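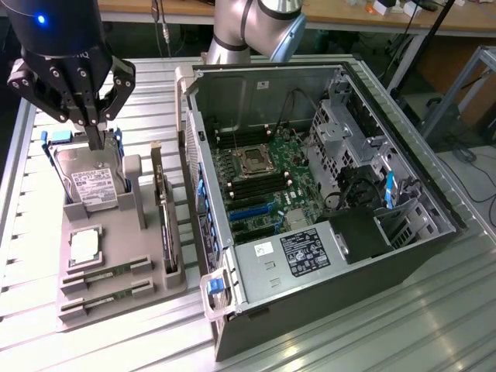 A place for every part

Print this article | E-mail this article

A desktop tower comes apart quickly. Putting it back is slower, and most of the delay is spent looking for things. The refurbishing bench at Grakstead handled 658 towers last year, and its layout is built on one rule: a part leaves the case and goes directly into a shaped pocket.

The tray has a square recess for the processor, grooves for memory and upright slots for the hard drive and expansion card. Cases are worked on lying on their side, panel off. 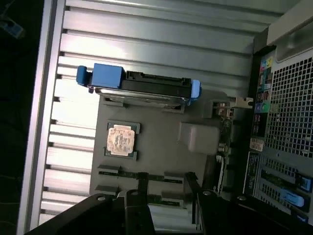

Carriers and clips

Drives in blue-ended carriers need no screwdriver at the bench. Hanna Tokarz, who wrote the Meton bench guide, asks that the carrier stay on the drive until testing is complete.
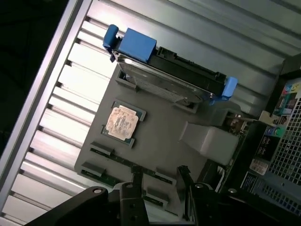 Reading time: 2 minutes

Old thermal paste is the usual nuisance. It should come off the heat spreader with a lint-free cloth and a little alcohol before the processor is refitted. Processors are held by the edges and set down flat, contacts underneath. Memory goes in last, pressed until the latches close.

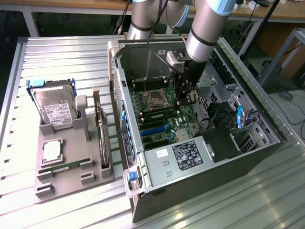
Szczepańska disagrees on the order, and would fit the memory before the drive, as the slots are easier to reach with the bay empty.

We use cookies to remember your settings. Accept | Manage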